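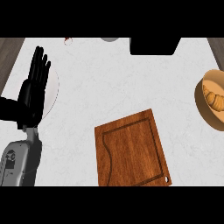
July. Stone care trial, Dalen workshop, second entry. The purpose of this series is to determine whether the Folance sealer may replace the Resudow product now specified for polished calcite stone in kitchens. Calcite etches on contact with mild acids, and a sealer slows staining without preventing the etch itself. The specification sheet in current use does not state this, and clients have read it as a guarantee. White marble of the kind used for countertops is the most demanding case for stains, as coffee and oil both show readily on a pale ground. Darker stones will be taken up only when the white series is complete.

Test pieces were cut from a single slab supplied by the Kustham yard. Thickness was checked at the corners and accepted. Each piece was washed in plain water and dried overnight before sealing. One coat was applied by cloth, left for 10 minutes, and wiped back. Piece 13 retained a haze after wiping and has been withdrawn. The coat on that piece was applied too heavily, and the fault is not attributed to the sealer.

Coffee, cooking oil and lemon juice were placed at 9:15 a.m. and lifted after 53 minutes. The coffee left no mark on either sealer. The oil left a faint ring on the Resudow pieces only. The lemon juice dulled the polish on every piece, as expected.

Sealer drawn from stock: 285 ml, entered in the stores book.

Outstanding: repeat the oil test with an overnight dwell. Obtain the current safety sheet for Folance; the copy in the binder is missing its second page. Colleagues are asked not to move the pieces on the lower rack until the oil rings have been read again.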